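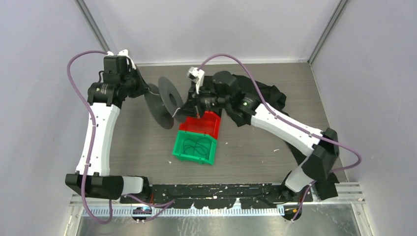
Braller Empty Spools and Stackable Parts Trays

If you have ever opened a drawer and found every cable you own knotted into one big lump, you'll know why we're so fond of these two. The Braller spool is a plain dark gray reel, a pair of thin round flanges with a hole through the middle, and it's happy holding thin wire, cord, ribbon, or that long phone cable that never seems to have a home. Slip it over a peg or a dowel and it turns nicely while you wind (go slowly at first, and keep a little tension on the wire with your other hand!).

The parts trays are sold to go with it. They have sloped fronts, so you can reach in easily even when they're stacked, and they come in red and green. We like red for spools and green for whatever is waiting its turn, but plenty of customers do it the other way around, and a loosely coiled cable sits very comfortably in either one.

Ditte Lykkegaard in our Flimgate store has been winding leftover wire onto these for years, and she suggests leaving a finger's length free at the end so you can find it again. A bit of masking tape on the flange makes a good label, too.

Spools are sold in packs of 2 or 17, and trays are sold singly in your choice of color. The Kwofie wall rail is sold separately.

Item no. 2289 (spools), 3516 (trays)
Sold by Drerkico
The large spool pack is on back order until December. Small packs and both tray colors are ready to ship.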